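Can a Robot Learn a Real Job Inside a Computer?

By Oranuch Sangkhawat
September 29, 2024

Every few weeks somebody announces that a robot has "taught itself" to do a chore. You may have seen headlines like that. I write about science for a living, and when I read "taught itself," I slow down and start asking questions. You should too. Asking questions isn't rude. It's most of what scientists do all day.

So let's look at one robot project, called Juvis, and see what the people behind it did, what they say it shows, and which parts I'm still not sure about.

A robot that isn't there

The first thing to know is that the Juvis robot has no metal in it. It lives in a simulation, a kind of pretend world that runs on a computer. If you've played a video game where a ball rolls down a hill, you've already seen one. The computer works out where the ball should go next, then draws it, then works it out again, over and over.

The Juvis team built their pretend world at a small lab in Darkville. They gave it a table, a robot arm, and a round tray with some little hollow cylinders standing in it. The cylinders come in two colors, orange and gray. The robot's job is to pick up the orange ones and leave the gray ones alone.

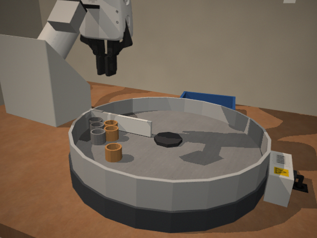 Why not use a real robot?

Real robots are slow and they cost a lot. If a real arm swings the wrong way, it can smash the tray or bend its own fingers, and then everybody has to wait for a repair. A pretend arm can crash all afternoon. You press a button and the whole table goes back to the way it was.

A pretend robot can also practice without stopping for the night. The Juvis arm made 700 practice tries before the team gave it a test. Try doing anything 700 times and you'll see why people like to hand that part to a computer.

I have no complaint so far. Practice in a safe place is a good idea, and pilots do it too. My questions start with the next part.

How the learning works

The computer program that moves the arm is called Skaris. At the beginning, Skaris knows almost nothing. It moves the arm, closes the gripper (that's the robot's hand, with two black fingers), and gets a score. Lifting an orange cylinder earns points. Grabbing a gray one loses points. Grabbing air earns nothing.

After each try, Skaris makes tiny changes to its own numbers so that the moves with good scores become a little more likely. That's called reinforcement learning. It's a bit like the game where a friend says "warmer" or "colder" while you hunt for a hidden sock.

Notice something, though. Who decided that orange was worth points? A person did. Who built the tray, picked the colors, and wrote the rules for the score? People again. So when a headline says the robot taught itself, I think it leaves out a whole room full of teachers.

Getting the fingers in place

Picking up a cylinder sounds easy, and for you it is. You've been grabbing things since you were a baby. For a robot it's a string of small problems. The arm has to reach over the wall of the tray without hitting it. The fingers have to go down on both sides of one cylinder, and when cylinders are standing close together there may not be much room. Then there's the divider, a thin wall inside the tray that the arm has to stay clear of.

An orange cylinder near the front wall gives the arm a different sort of problem. It has more space on some sides, but the tray wall is close by — and the long fingers have to come in at a slant. 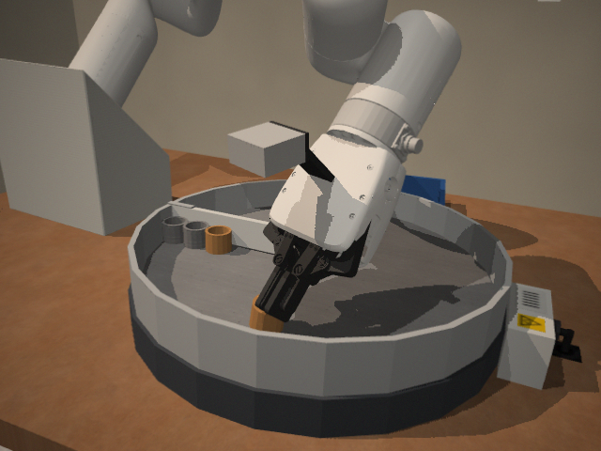
What the test showed

After practice came the test. The team set up the tray 13 times, moving the cylinders to new spots, and let Skaris try to get one orange cylinder each time. It failed on two of them. On both of those, the team says, the fingers came down on the rim of a cylinder and tipped it over.

That's a pretty good score. It's also a small test. Suppose you flipped a coin 13 times and got heads on nearly all of them. You might decide it was a trick coin, but you'd want to flip it a lot more before you told the newspaper.

I'd also like to know what happens if the cylinders are green, or lying on their sides, or if the tray is square. The team hasn't tried any of that yet. A robot that can do one job in one tray has learned one job in one tray.

The gap

Scientists have a name for the biggest worry here. They call it the "sim-to-real gap." Sim is short for simulation. The gap is the difference between the pretend world and ours.

In the real world, tables wobble. Fingers get dusty. Light comes through a window in the morning and is gone by dinner. A simulation only has those things if someone puts them in. In July the Juvis team wrote that they hope to try Skaris on a real arm, which they have already named Yimyam. I like the name. I'd like the results more, and there aren't any so far.

Questions to ask about any robot story

Was it a real robot or a simulated one?
How many times did they test it?
Did they tell you about the tries that failed?
What did people have to set up first?
Has anyone outside the team tried it?

For Juvis, the answer to the last one is no.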